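Séries e TV · Caixas e colecionáveis
Leitura de 4 min · 5 comentários

Dreltthorpe: A Série Completa — caixa em Blu-ray (edição Bredeo)

Confesso que esperei por esta caixa mais tempo do que devia uma pessoa adulta. Quem anda por cá sabe que falo de Dreltthorpe a toda a hora (desculpem!), e quando a Bredeo anunciou que ia juntar tudo numa edição só, fui a primeira a encomendar para a loja.
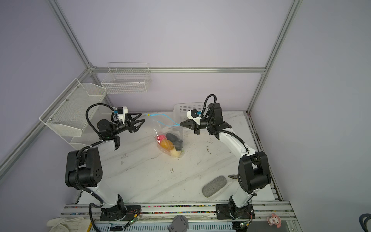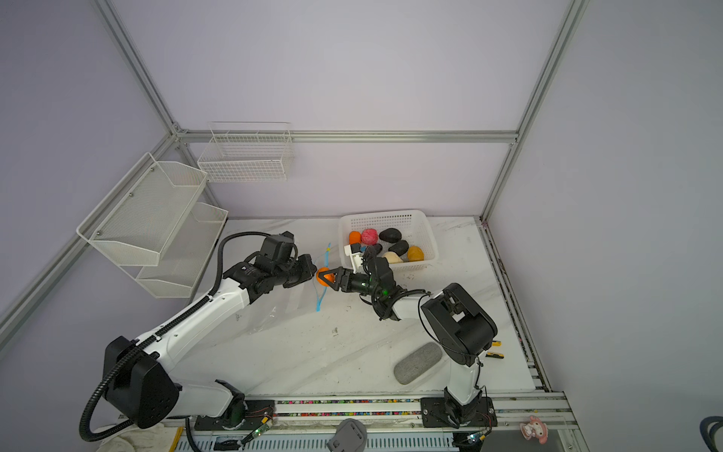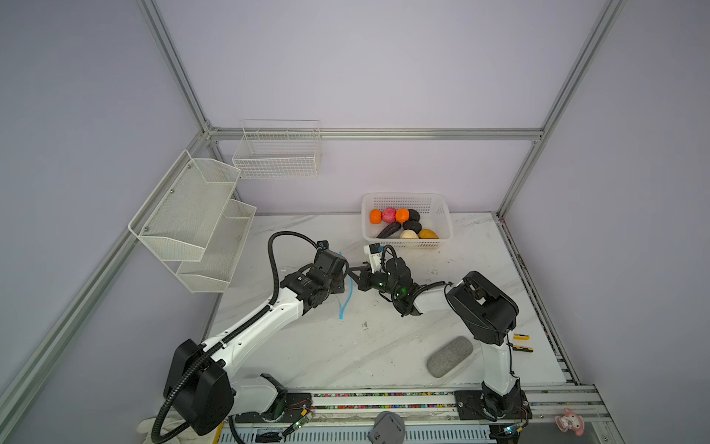 O que vem na caixa

Vem tudo, mesmo tudo! As 5 temporadas, o episódio-piloto na montagem original e o especial de inverno que passou uma única vez na televisão e que meio mundo só conhecia em gravações péssimas. A imagem foi restaurada e nota-se logo na sequência do farol, que antes era uma papa cinzenta e agora tem — imaginem — nevoeiro com textura.

Há ainda um livrinho de 100 páginas com esboços do guarda-roupa e uma conversa comprida com Agnes Söderlund, que escreveu quase toda a terceira temporada. Ela conta como nasceu a Capitã Bromada, que no primeiro guião morria ao fim de dez minutos. Dez minutos! A melhor vilã da série!

Os extras que eu vi primeiro

Comecei pelos comentários em áudio, claro. O do final da segunda temporada, com o realizador Finbarr Ó Flaithearta, é uma delícia: passa metade do tempo a queixar-se da chuva e a outra metade a explicar o duelo no telhado plano a plano. As cenas cortadas são mais irregulares. Há uma muito boa entre o Guillot e a irmã, na cozinha, que muda um bocado a maneira como se lê a despedida deles (não digo mais, há gente que ainda vai a meio). As restantes viam-se bem uma vez e chega.

O que me irritou

As legendas em português estão nos episódios e no especial, mas não nos comentários. Os discos vêm em capas de cartão apertadinhas, daquelas em que é preciso puxar com jeito, e eu preferia mil vezes as bandejas antigas. Também não há versão digital incluída.

Detalhes práticos

Formato: Blu-ray, região B
Áudio: inglês 5.1 e estéreo original
Legendas: português, espanhol, inglês
Tiragem: 1691 exemplares numerados
Preço: 270 €
Disponível a partir de 28 set 2026

O número do exemplar vem impresso no fundo da caixa e não dá para escolher — já me perguntaram três vezes. As encomendas saem pela ordem em que chegam. Se já tinham a edição simples de março, a que trazia só a primeira temporada, guardem-na na mesma: a capa ilustrada não foi repetida aqui e é bem mais bonita.

Partilhado 100 vezes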